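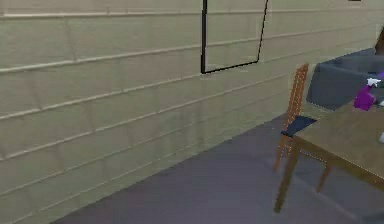 **Robot teaching by demonstration** is a way of getting a robot to do a job by showing it the job, with no one writing out each movement as code. A person guides the arm by hand, or steers it from a distance with a controller, and the robot keeps a record of where its joints were, what its cameras saw and when its fingers opened or closed. The idea works with real machines and with simulated ones, and a simulated room can be very plain: a paneled wall, a gray-blue sofa, and a purple spray bottle standing ready on a wooden table are plenty for a lesson in reaching and grasping. From a set of such recordings a learning program builds a *policy*, a rule that turns what the robot senses into what it does next.

## Background

People have been fascinated by machines that copy human motion for a very long time. Industrial robots brought the idea into daily use. Early paint-spraying arms were led through a stroke by a skilled painter and then played the same stroke back, shift after shift. Playback of this kind is wonderfully simple, but it is blind: move the part a hand's width to the left and the robot sprays the air. Modern methods set out to fix exactly that, by learning how the motion should change when the surroundings change.

## Teaching by hand

In *kinesthetic teaching* the teacher takes hold of the arm and moves it. The motors are set to cancel the arm's own weight, so that a heavy machine feels surprisingly light. It is a lovely thing to try, and most beginners can record a usable reach within minutes.

The method has limits. The teacher's body can block the cameras, two-armed tasks are awkward for one person, and fine finger motion is hard to guide from the outside. A common answer is to record the path by hand first, then let the robot replay it alone while the cameras run.

## Teaching by remote control

*Teleoperation* keeps the teacher out of the workspace. Common controls include:

- a game controller or 3D mouse, which is cheap but slow for turning the wrist
- a virtual reality headset with hand controllers
- a leader arm, a small copy of the robot that the teacher moves while the full-size follower matches it
- a glove that reads the bend of each finger

Leader arms have become a favorite for kitchen and tabletop work. The Emero leader, built at the Tokcombe workshop, has 14 joints across its two arms and can be taken apart with a single hex key. Its grips carry a light spring, giving the teacher a feel for how far the fingers have closed, though not for how hard they are pressing.

Delay matters a great deal. Even a short lag makes people move, stop, look and move again, and the robot will faithfully learn the pauses too.

## Teaching in simulation

A simulated room can be reset in an instant, and nothing in it breaks. The teacher uses the same controls and watches the virtual arm on a screen or in a headset. Wall colors, lighting and the position of furniture can be varied between runs, which helps the policy pay attention to the object it has to handle.

Zaki, a household set recorded this way at Tokcombe, holds 1782 demonstrations of picking up, turning and putting down everyday objects. Of these, 688 include a mistake followed by a recovery. The recoveries are the real treasure of the set! A policy that has only seen perfect runs has no idea what to do after its first slip.

Simulated contact remains the weak point. Soft things, liquids and trigger mechanisms are hard to model, so many groups add a smaller number of real demonstrations at the end.

## Quality of demonstrations

Good teachers move smoothly, keep the object in view and finish the task the same way each time. Mixed habits can confuse a learner, especially when one teacher passes left of an obstacle and another passes right. The Wuteo recorder, a companion tool to Zaki, plots each new run over the earlier ones and lets the teacher discard it at once. It stores around 2000 runs before older files have to be moved to another disk.

## See also

- Imitation learning
- Leader–follower control
- Motion capture
- Haptic feedback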